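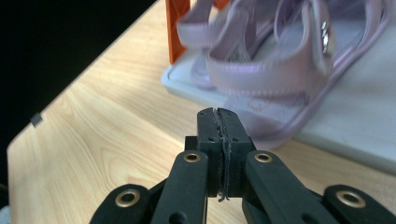 Page last changed: 6 October 2024

How I clean and re-oil a pale wooden table

I've done our kitchen table enough times now that friends have started asking me for the instructions, so I'm finally typing them up. It's a light, honey-coloured top with long flowing grain and some lovely wavy bits, and pale wood like that shows everything: tea, felt tip, that grey bloom you get where people rest their elbows. The good news is that it's an easy job and you don't need any machines, just a free afternoon and somewhere else to eat your tea.

First, check that your table really is oiled. Put a drop of water somewhere it won't matter and leave it for 15 minutes. If it darkens the wood, you've probably got an oil finish that wants topping up. If it just sits there in a bead, the oil may still be fine, or you may have varnish, and oil will only sit on top of varnish and go sticky (ask me how I know!). Check with whoever sold it to you if you can.

What I use

Washing-up liquid and warm water
Two old cotton T-shirts, cut up
Fine sandpaper, 240 grit, and a cork block
Clorkico table oil, the clear one
A wooden cocktail stick

Clear everything off and wash the top with a well-wrung cloth and a small squirt of washing-up liquid. Work along the grain and don't flood it. Then go over it again with plain water, dry it with a towel and leave it overnight. I used to skip the overnight bit and the oil always went on patchy.

Next, sanding. Wrap the paper round the block and go lightly in the same direction as the grain, long strokes, hardly pressing. On a top with curvy figures you can't follow every swirl, so pick the general direction and stick to it. Do the rounded edges by hand with no block, or you'll put flat spots on them. Don't go at one stain like mad either, you'll end up with a dip and a pale patch, and on a veneered table you could go straight through.

Now the fluff. Old cloths shed, and any little frayed bit of thread left on the table will set into the oil and look like a hair in a cake. Wipe the dust off with a barely damp cloth, then crouch down and look across the top towards a window. Dark fibres are easy to spot on wood this colour, so pick them off before you open the tin. The cocktail stick is for anything stuck down a joint.

Pour a bit of oil on a folded cloth and rub it in, again with the grain. Thin is what you want. Leave it 15 minutes, then take a clean cloth and wipe off all you can, edges included. Wait 6 hours and do it again. I do three coats on a tired top and one if it only needs freshening up. I tried the Bisitz oil one January and it was nice enough, but it turned our table a bit orange.

Please lay the oily rags out flat outdoors to dry before you bin them. Scrunched up, they can heat up and catch fire by themselves.

Keep hot pans off it for a week or so, and wipe up spills quickly while the oil finishes hardening.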